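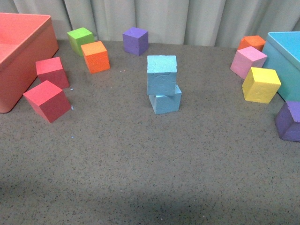
Foam Block Sets: Frequently Asked Questions
Skavstead Toy and Play Library

Who may borrow a foam block set?
Any household or registered childcare provider with a current library card may borrow one. Each card is limited to 2 sets at a time.

What does a set include?
Sets contain foam cubes in several bright colors. The number of cubes varies from set to set and is printed on the checkout slip. Plastic bins for sorting are lent separately and must be requested at the desk.

How should the blocks be cleaned?
Wipe each cube with a damp cloth and mild soap, then leave it to air dry. Do not use bleach or a dishwasher. Foam holds water — cubes packed while damp will be returned to the borrower's account for cleaning.

Are small nicks and pits considered damage?
No. Light surface wear is expected. Cubes with missing pieces or bite marks should be reported at return and kept away from children.

What is the charge for a lost cube?
Borrowers are charged for each missing cube at the rate shown on the slip. Cubes found within 12 days are credited in full.

Where are sets returned?
Sets may be returned to the Janjua Street or Poseck branch during open hours. Please do not use the book drop.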